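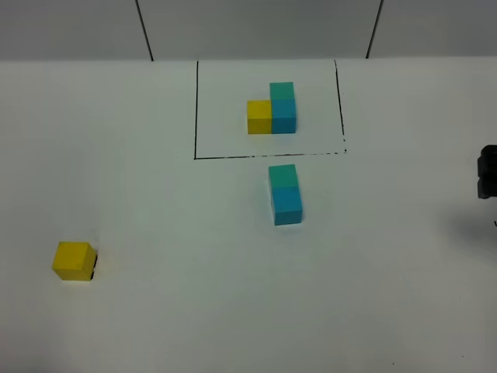
What should a shop do when a customer's spelling looks wrong on a personalized order?
Write to the customer once, hold the order for two working days, and then make it exactly as typed.

Print this page | E-mail this page
Filed under: Talks & Handouts > Personalized Gifts > Orders and Proofs

Speaker notes - "As Typed: Names, Dates and Spelling on Made-to-Order Mugs"
Rosaire Bélanger, Prokstead

Opening

Say who I am. Prokstead prints mugs and enamel cups with names, dates and short messages. We started with one mug press and now have two. I answer the customer mail, so most of this talk comes out of the inbox.

Ask for hands: who has remade an order in the last month and paid for it themselves? Wait for the hands. Move on without picking anybody out.

The numbers

Last year we shipped 3,629 personalized orders. We wrote to the customer before printing on 1,107 of them. Say both numbers slowly, people like to write them down.

Most of those messages were about the text. The rest were missing fields, a date with no year, or a message too long for the small cup.

If anybody asks what it costs: I don't have a clean figure. Each message is a few minutes, and a remake is a blank mug, a second box and a second postage label.

What we ask for on the order form

We used to have one big box that said "Your personalization." People wrote us letters in it. One said "Grandpa but in a nice font, he is left-handed so maybe the other side?" Read that one out.

Now there are separate boxes for line one, line two and which side of the handle. Each box shows how many characters are left. Under line one it says "We print capitals and small letters just as you enter them." That sentence stopped a lot of the all-lowercase complaints.

Don't fill the boxes with sample text. We had "Happy Birthday Anna" in pale gray and people left it there thinking it was part of the design.

Names

Leave names alone. Jaxson, Jaxon and Jackson are all real. Accents are the part to watch. My own last name has one, and it goes missing on half the things I order. If your font has no accented letters, change the font or say so on the product page before they pay.

Tell the Michalík story here. A family order, four mugs, three typed with the accent and one without. We wrote. The customer wanted it on all four and had typed the last one on a different phone. Keep it short, it's the best argument for sending the message.

Apostrophes with family names: "The Smith's" comes in every day in December. We send the standard note, and if they say keep it, we keep it.

Dates

Month first or day first. Any date where both numbers are 12 or lower gets checked if the customer is shipping abroad. Better to offer the month as a word on the form. We did this in October and wish we'd done it sooner.

Proofs

Two kinds of people in this room, those who send a proof for everything and those who never do. We sit between. The preview on the product page is the proof for ordinary orders. Photos, foreign scripts and anything over six mugs get a proof by e-mail.

Dumisani Radebe runs the press side and wanted the approved text printed on the job ticket, large. Before that he was copying from the screen. The ticket is taped to the blank until the cup is boxed.

The message itself (read out, then leave on screen)

"Thank you for your order. Before we print, please check this line: [text]. If it is right, you don't need to do anything. We will print it as shown after two working days. If you'd like a change, just reply."

Points to make - no "we noticed a mistake," no red letters, and quote only the line in doubt. Our first version quoted the entire order and people replied about the delivery address.

When it's still wrong

Our mistake: remake and ship the same day, and they keep the first one. Their mistake: half price on the remake, shipping included. Put this on the site in plain words. Ours sits under the Add to Cart button.

Questions

Likely ones: rude words (we decline and refund), sports team names (decline), emoji (hearts and stars only). If someone asks about engraving on metal, send them to the Erholm table, they do that and we don't.

Leave the order form handouts by the door.

Last updated: Feb 11, 2020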